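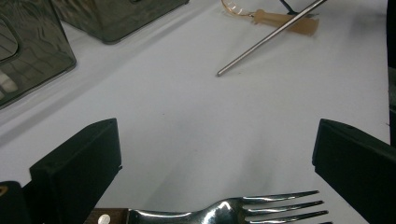
# Why do countries build ports in other countries?

Imagine your neighbor offers to build you a new garage. It will be big and shiny, and you won't pay a cent today. Would you say yes? You might want to ask a few questions first.

Countries get offers like this too. A rich country, or a big company, says it will build a port for a smaller country. A port is where ships load and unload their goods.

Take Rakgate, a port planned to hold 15 cranes. Leaders called it "a door to the world." That sounds great, but a door can be opened and shut. Who gets the key?

## The promise

The company building Rakgate is called Jonent. It said the port would bring 678 jobs. When reporter Luana Seixas asked to see the list, 390 of those jobs were for building the port. Building jobs end when the building is done. So the big number was true for a while, and then it wasn't.

When you hear a big number, ask how long it lasts.

## The loan

Most ports like this are paid for with a loan, and a loan has to be paid back with extra money on top, called interest. If few ships come, the port earns very little. The loan doesn't get any smaller.

Sometimes the lender then asks for something else, such as the right to run the port for many years. People argue about whether that is a fair trade or a trap. Both sides like to sound very sure. I'd want to read the contract, and often the public isn't allowed to.

## The neighbors

Ports are also about power. If 2 countries don't get along, each may want a friendly port nearby. They will say it is all about trade. Maybe it is! But navy ships can use deep water too, so other countries watch closely.

## Words to know

**Cargo** - the goods a ship carries.

**Sanctions** - rules that stop people from doing business with a country, as a kind of punishment.

**Ally** - a country that has agreed to help another one.

## Try it

Find a news story about a new port, road or railroad. Who is paying for it? Who said it was a good idea, and do they make money from it?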